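Inicio | Archivo | Etiquetas | Contacto

Dureza del agua y consumo de detergente: notas de un año

8 de febrero de 2019

En septiembre empecé a registrar la conductividad del agua de red en Lestgate. El valor medio de la primera serie fue de 809 µS/cm; el de la vivienda anterior, en Amaral, era de 173. La conductividad no mide la dureza, pero en aguas de origen calizo ambas suelen variar juntas y el medidor es barato.

Los tensioactivos aniónicos reaccionan con el calcio y el magnesio. Parte de la dosis se pierde antes de tocar el tejido, y el residuo se queda en la goma y en el tambor.
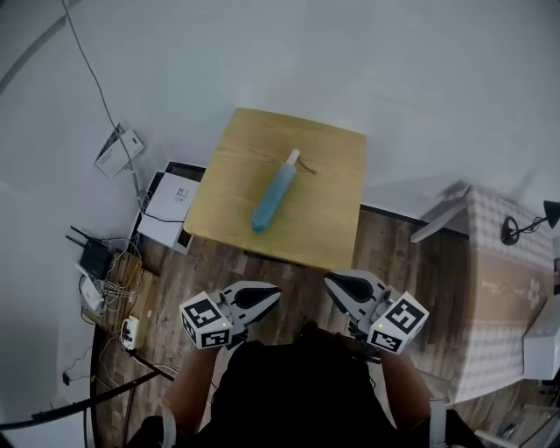

¿Conviene aumentar la dosis de detergente en agua dura?

Conviene ajustar primero el ablandador y subir el detergente solo si la ropa sigue saliendo áspera. En mi caso bastó con citrato sódico en el prelavado.

El descalcificador Sostetti que instalé después regenera por volumen. Lo programé a 1.836 litros y lo dejé así hasta que el test de gotas dio lecturas altas al final del ciclo. El manual admite hasta 2.072 litros con la resina nueva, valor que no he probado. La sal es la genérica en pastillas; la de Lurnenine, en grano, formaba puente en el depósito.

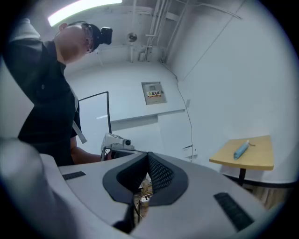
Con el brazo extendido, de camisa o chaqueta oscura.

Queda pendiente medir el sodio a la salida. También cambiaré la junta del bypass, que rezuma cuando la presión sube de noche.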